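Progress report: Skurkent play kitchen and table clearing sets
Prepared by Rhona Carnegie for Bianka Barta, Plisden fund
August 13, 2018

You asked for a plain account of where the money has gone and whether the table sets are worth a second payment. I can give you the first. On the second I'm less sure than I was in the spring, and I would rather say so now.

Of the 2000 granted, 1825 has been spent. Most of it went on tableware and toy food, with a smaller share for white tabletops. The remaining 175 is set aside for replacements, and Mizanur Saha expects to need all of it. Receipts are with Remedios Villanueva.

The plan promised a mixed table: cups, plates, a colander, pretend fruit, plus a few things that have no business at a meal. Someone clearing up has to decide what goes to the sink, what goes in the food bin and what goes back in a drawer. On paper that is a good idea. My doubt is whether the mix we bought is hard enough. A charger lying next to a slice of orange is not much of a puzzle, and people who have cleared the table twice tend to do it from memory. 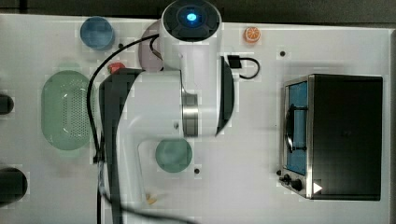 Color is the other weak point. Rozália Medve picked pale shades on purpose, on the theory that a calm table is easier to work at. I went along with it. The green colander is fine, its holes give it away from any side. The lavender plate I would not buy again for a white top, and the blue and teal cups are close enough that our sorting sheet, which asks for them by color, causes arguments every time. Rozália disagrees and has written her own note, attached. She thinks the sheet is at fault and the cups should stay. She may be right about the sheet.

The orange slice has held up better than I expected from toy food. You can see the segments and the rind, so it needs no explaining. The smaller pieces are a nuisance. They end up under or behind something bigger and are missed when the table is checked, and then the set goes back in its box incomplete.

We said we would run 60 clearing rounds by now and we have run 40. Part of the shortfall is the late delivery from Skarkumska. The rest is ours – setting the table out the same way each time takes longer than the clearing does, and we left no hours for it in the plan. The timings we do have look good, but I wouldn't lean on them. The layouts changed twice and the early rounds can't fairly be compared with the later ones.

Before November we will finish the missing rounds with one fixed layout, rewrite the sorting sheet, and try a darker plate. I'm not asking for the second payment until that is done. If the new rounds show no difference between a first try and a third, I'll recommend that we keep the sets we have and stop there.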